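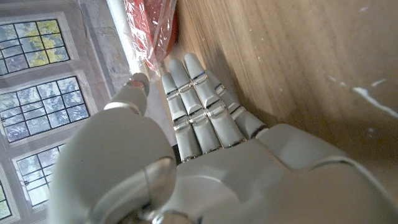 How does a robot hand know when to start closing its fingers? In our method it learns the moment from recordings of people steering it, by looking at how the view from the wrist changes in the second or so before each grasp.

I have been wanting to write about this for weeks. Readers who were here for the Bolger posts will remember that Bolger closed the hand on a fixed distance: get near enough, shut the fingers, hope. It was fine with boxes and hopeless with anything see-through, and I spent most of the summer grumbling about plastic cups.

Imus throws the distance out altogether. The network looks at a short run of wrist images and gives one number back, which we call readiness. Low means keep moving, high means close. There's no depth map and no model of the object, and the thing is small enough that Arvo Kettunen trained the first version over a lunch break (a long one, I'll admit, there was cake).

The part I love is where the labels come from. We don't mark anything by hand! When someone steers the hand through a grasp, the finger commands are already in the log, so we find the point where the fingers begin to close and work backwards. Every frame before it gets a readiness value according to how far off the closing was in time. We had 448 recorded grasps left over from other work at Turwood, and all of them could be used straight away. 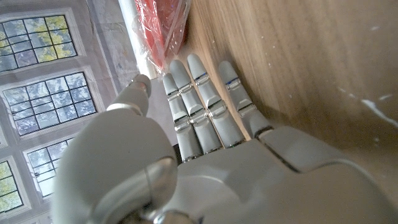
Working backwards did cause one headache. People hesitate. They bring the hand in, stop, have a think, shift it a bit and only then close, so you end up with lots of nearly identical frames carrying quite different values. Arvo's fix was to squash the pauses, so that time only counts while the wrist is moving. I didn't think it would matter much and I was wrong, it was the biggest single improvement we made.

Then the test. We ran 50 grasps on frosted and clear cups with Bolger and the same 50 starting positions with Imus. Bolger dropped or missed 13. Imus missed 2!! I made Andow (our logging machine, older than some of the students) replay the lot before I'd believe it.

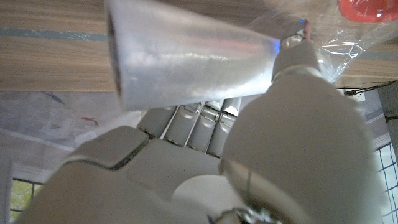 Both misses came from the same starting position, with the wrist turned so far over that the cup sat upside down above the fingers. Readiness crept up, wobbled, and never got high enough to trigger anything, so the hand just hovered. I'd much sooner have that than a crushed cup, but it does need sorting. My guess is that we have too few recordings from that side, and Arvo thinks the run of images is too short. We have a packet of biscuits riding on it.

Next I'm trying the same idea for letting go, where the logs are a good deal messier. If you've had a go at learning release timing from steered recordings, please leave a comment, I'd love to compare notes.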